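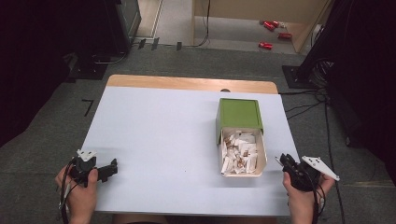 How long does a box of wrapped candy keep once it's been opened?

Hard candy will outlast most of your appliances if you keep the lid down, while anything chewy starts bonding with its own wrapper after a few months.

Blog > Small Domestic Matters > Sweets and Other Lapses

I looked this up because I have become the owner of a box of little wrapped things, bought in December from a shop called Nanmont that I will be avoiding for my own good. It has a green lid, which I admit was half the sale. The girl at the counter told me it was for sharing. I nodded like a man who shares.

Bence Csonka came by and ate 3 before taking his coat off. He then asked whether they were the good ones or the ones from Oter, and when I said Nanmont he ate another, to be sure. Bence believes you should sort a box like this by flavor on the first night and put the coconut ones at the bottom, where they can think about what they've done. I believe you should put your hand in and accept what comes. We have been friends for over 30 years on the strength of not discussing this sort of thing.

The real trouble is the wrappers. An eaten one and an uneaten one look exactly alike if you twist the paper back up, and I live with people who twist the paper back up. I have reached in with real hope and come out with air. So I tried tipping the whole lot onto the table and squeezing each piece.

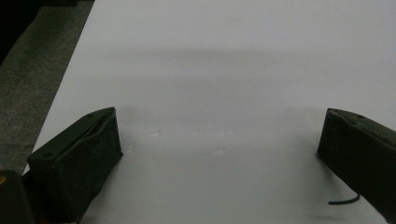 It took most of an evening and I ate as I went, so my results are not what you'd call clean. The duds went in the trash. The survivors went back in any old way, and they somehow took up more space than before, so now the lid needs a firm hand.

I did consider decanting them into the big Wovar jar, but that has rice in it, and moving the rice means finding somewhere for the rice. The box can stay a box.

If you have a better system for the wrappers, leave it in the comments. Bence, yours is already noted, and the coconut ones are wherever they landed.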